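Havura Residents' Newsletter
2 min read

The Dressing Table Question

Ju-won Min has written in to ask whether anybody on level three would like her late aunt's dressing table. It is white, it is curly, and it weighs as much as a ute. It has been offered to two nieces, a cousin in Cheon Street and the op shop, all of whom admired it warmly from a distance.
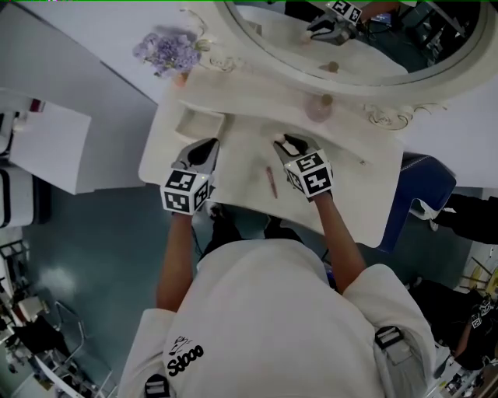
Issue 328

Which brings us to hard rubbish. The June collection is on again and the rules haven't changed, though neighbours' grasp of them tends to. Furniture goes on the nature strip the night before. A sofa put out three weeks early is a sofa for possums, and last year's possums had strong feelings about giving it back.

Bok-nam Choo wants it known that the swap shelf in the foyer is for small items in working order. The bread maker without a paddle has now been donated, taken home and re-donated so often that it should be paying strata fees. The jigsaw marked "2000 pieces, nearly" may stay, on the grounds that the label is truthful.

If you're keeping your good furniture, Ye-seo Nam recommends a soft cloth, barely damp, and leaving the lemon oil to people who own timber. She has strong opinions on coasters too, available on request and occasionally without. 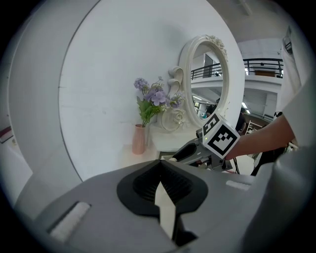
Low white table, small arrangement on top.

Offers for the dressing table to Ju-won, unit 12. Bring a friend with a good back.

Contact the editor: Chae-won Sung, pigeonhole by the lifts | © Havura Residents | Back to top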